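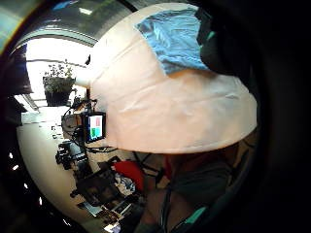

Quick round-up on the window room at Lanstead, written between other things so excuse the state of it. Room is back in use, table's out, desk stays where it was. Plant has a place at last. It's on the ledge in front of the window, squarish dark pot, and there are a few tiny pale flowers on it, so whoever has been watering it, carry on please. Not too much. Archie Yule says a cupful is plenty and he's the one with the green fingers, so ask him if the leaves start to go.

The cloth

We went for the beige one in the end. Cost us 54 pounds, which Žofie Říha thought steep until she saw the size of it. It covers the big table and hangs over the front, and that was the whole point, the old one stopped short and slid about every time anybody leant on it. Still has the fold creases in it, running up and down and across like squared paper. Yes I know. Iron is on the list. If anyone can lend a decent one (ours spits brown water) drop it in before April and I'll do the cloth one evening.

Until then please smooth it flat before you start, and no mugs on it. Mugs go on the desk, well back from the keybaord.

Blue gloves: box of small ones is nearly done, plenty of large. Ánh Tạ is ordering more. Put used ones in the bin, they have been turning up in the drawer.

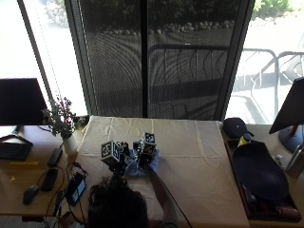 Window and outside

Grey mesh stays up on the big window. It does dim the view a bit but you can still make out the row of pale stones along the bed, and with the sun on the patio it's a nice spot to sit and work. The blind on the left-hand side has a thin cord that gets tangled if you let it drop, so hook it up when you've finished with it.

Åsmund Solberg is going to wash the patio furniture when the weather picks up, and would like a hand with the bushes too. Bring your own gloves for that, not the blue ones!

Odds and ends

Key is on hook 58 now, not 51. The old label is still on 51, ignore it.

Last one out does the light and the window catch. Trinidad Panganiban has the booking sheet for March and there are still gaps, mostly mornings. Ring her on extension 162 or leave a note on the desk. If you swap with someone tell her as well, we had two lots turn up at the same time and only the one tabel.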